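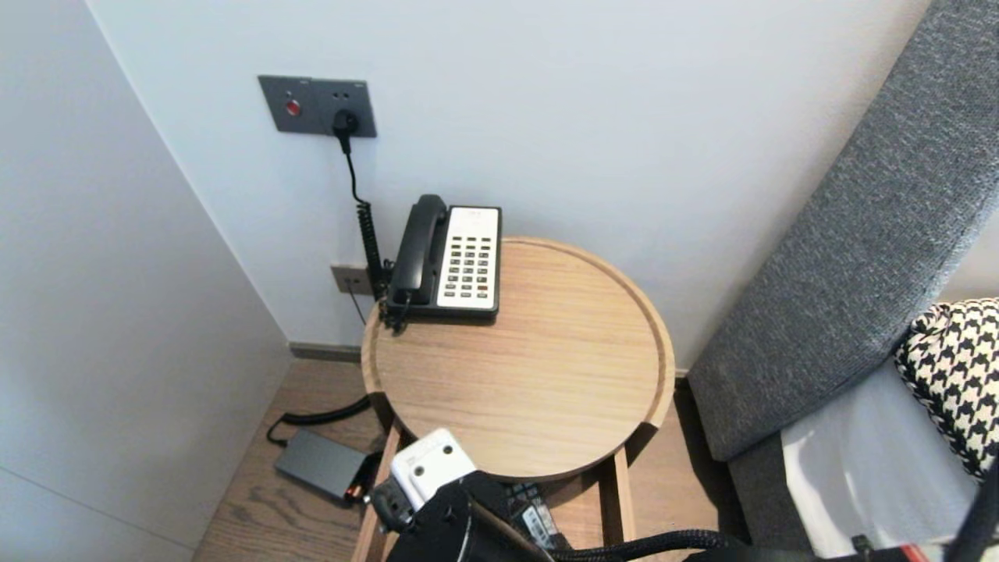
Small round tables are the most underrated thing in a guest room, and I will die on this hill! I finished setting up our back room in March and the corner went from dead space to my favorite spot in the house. The top is a light oak color with fine grain, and it has that slightly raised, rounded lip all the way around, so a pen or a pair of glasses doesn't go skating off onto the floor. I put a black and white corded phone on it, pushed back toward the wall, and left the rest of the top clear for a book and a mug. My mother-in-law loves having a real phone by the bed. Anybody else still doing this?

norm_ormsby

Home | Forums | Rooms & Furniture | Small Spaces | Log in

7 replies | 30 likes

ritva_p
Yes!! We have one in the hall and I use it every day. The handset is so much nicer to hold than a cell. I'd untangle that cord though. Take the handset end off, let it hang and spin itself out, then plug it back in. Takes a minute.

s_tikkanen
Love the table, don't love the phone on it. A round top that size is perfect for a lamp, and you've given the best part to a phone your guests might pick up twice a year. Mount it on the wall.

norm_ormsby
But then she has to get up to answer it! The lamp is going on the dresser.

GiselaQ
Team table phone. My dad is 77 and he can find those buttons without his glasses. Question, is the top oiled or lacquered? Mine has rings on it from one summer of iced tea.

norm_ormsby
Oiled, two thin coats, nine days apart (I got busy). Still use a coaster.

s_tikkanen
OK, the getting up part is fair. I still think the wall plate looks crooked, and now I can't stop seeing it. Looks like it drops a little to the right.

norm_ormsby
Ha, it's on my list. Right after the curtains.

hertta.h
Please do the plate before the curtains, you'll be so much happier. And does the lip get dusty on the inside edge? I'm looking at a round one for our entry and that's my only worry.

ritva_p
Mine does a bit. An old soft toothbrush gets it all out.

Share | Report | 4 comments hidden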